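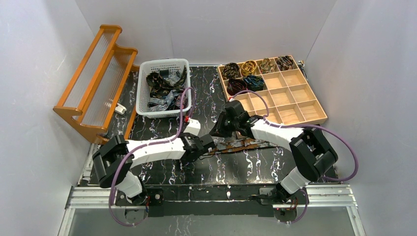 나무 넥타이 걸이와 흰색 바구니

분류: 인사 시스템 > 사내 멘토링 > 해결됨
8월 17일 | 작성: 캄란 하셰미

제목: 멘토링 신청은 되는데 매칭 결과 메일이 오지 않음

접수 내용
파로라 멘토링 포털에서 하반기 신청을 마친 직원 가운데 13명이 매칭 결과 메일을 받지 못했습니다. 포털에 로그인하면 멘토 이름은 제대로 보이고요. 전체 신청자는 100명 정도인데, 지난 4월 상반기 때는 이런 문의가 한 건도 없었습니다. 이번에 신청이 정말 많이 들어와서 저희 팀이 다들 신나 있던 참이라 꼭 빨리 풀고 싶습니다!

1차 확인 (캄란)
- 스팸함: 세 분께 부탁드려 확인, 없음
- 포털 알림 설정: 모두 '메일 받기' 켜짐
- 재발송 버튼: '발송 완료'라고 뜨지만 메일은 도착하지 않음
- 다른 브라우저로 재발송: 결과 같음

명단을 소속별로 정렬해 봤더니 전원이 자레이 사업부 소속입니다. 이 사업부는 올봄 조직 개편 때 구르카에서 넘어온 곳이라 계정 쪽이 의심됩니다. 인사 시스템팀에 넘깁니다.

2차 확인 (파르하드 고르바니)
정렬해 주신 명단 덕분에 바로 찾았습니다, 감사합니다! 포털이 메일 주소를 인사 원장이 아니라 예전 동기화 테이블에서 읽고 있었습니다. 자레이 분들은 그 테이블에 구르카 시절 주소가 그대로 남아 있고, 그 주소는 이미 닫혔습니다. 반송 메일은 발신 전용 계정 일렐로 돌아가는데 그 계정의 반송 알림이 꺼져 있어서 화면에는 계속 '발송 완료'로 나왔습니다.

조치
1. 자레이 사업부 계정 70개의 주소를 인사 원장 기준으로 다시 동기화
2. 포털 캐시 비우기 (안 비우면 예전 주소가 20분 더 남습니다)
3. 일렐 계정의 반송 알림 켜기
4. 누락된 분들께 결과 메일 재발송

결과 (캄란)
전원 수신 확인했습니다. 와, 이렇게 빨리 될 줄은 몰랐어요! 한 분은 메일을 받자마자 멘토님과 첫 점심 약속까지 잡으셨다고 답장을 주셨습니다(이런 답장 받는 맛에 이 일을 합니다). 첫 만남 신청 기한은 해당 직원에 한해 일주일 늘려 두었고, 포털 공지에도 올렸습니다.

남은 일
동기화 테이블을 아예 없애고 인사 원장을 직접 읽게 하는 작업은 별도 티켓으로 등록했습니다. 담당은 파르하드입니다. 그 전에 부서를 옮기신 분은 포털의 '내 정보'에서 메일 주소를 한 번 봐 주세요. 주소가 예전 것이면 이 티켓에 댓글로 남겨 주시면 됩니다.

문의: 파로라 인사 시스템 지원 창구 | © 파로라 | 맨 위로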